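I have come round, rather slowly, to the view that a kitchen table ought to be left bare between meals. Ours spent years under post, keys and one very long jigsaw, and I was fond of the muddle, I really was, but we ate on our laps most nights and talked a good deal less than we might have done.
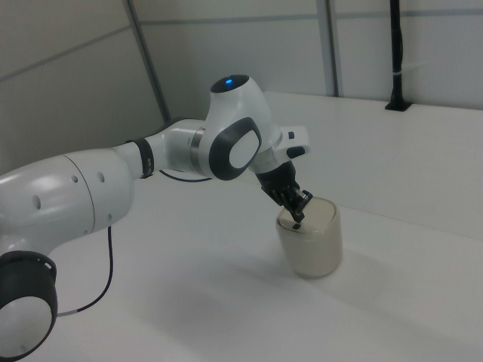
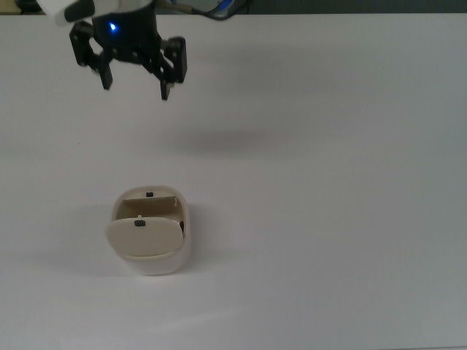
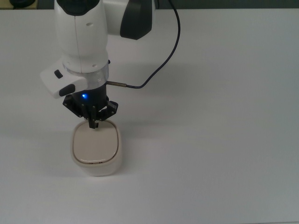 Danjuma Okoro wrote back after my July piece that a bare table makes him feel he is waiting for a dentist, and that his family talk best over a heap of newspapers. I do see what he means — my grandmother's was just the same, and she never lacked for company. Still, I cleared ours again last night, all 35 unopened envelopes of it, and we sat there with our tea until gone ten, talking about her.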